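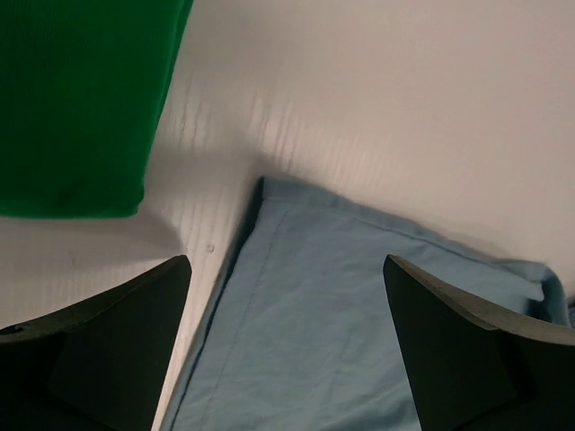
What is Hurnano selling?
A two-armed laundry folding kit called Marar, offered to small shops on a monthly plan at $400, with setup included.

Rajeshwari Kandasamy runs a wash-and-fold in Grellomcombe and has been on the plan since May, so I asked her to be rude about it. She tried. Her main complaint is that Marar treats every shirt like a crossword puzzle. It will get there, but it would like some quiet first. Long sleeves are the hard clues. Towels and napkins it does quickly and, she says, a little smugly.

The brochure promises 31 garments an hour. Her own log, kept in pencil on the back of a dryer manual, says 14 on a day with plenty of long sleeves, and she still refolds the ones that come out shaped like Ohio. On the other hand, it doesn't ask to leave early on the day before a holiday, and she gets to sit down.

The version I like better on paper is Lumon, the software add-on that lets you teach the arms your own fold. You guide them through it by hand a few times and they copy you, bad habits included. Hers now does a collar tuck she picked up from an aunt and has never liked.
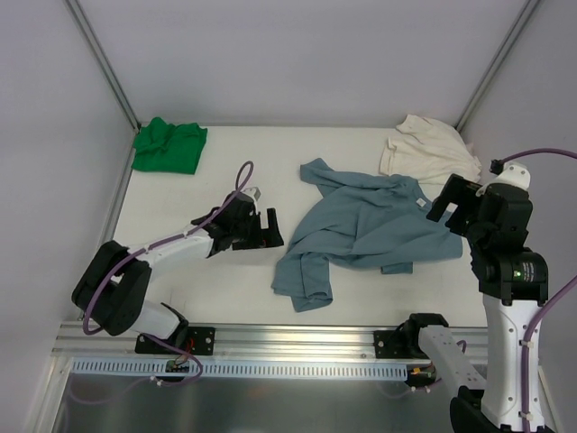 Can you cancel the plan early?
Any time after the third month, though Hurnano charges a $1000 pickup fee if you leave before the first year is out.

That fee is in the small type, next to the line about buttons. Read the line about buttons too. Demos are by appointment, and you may bring your own shirts.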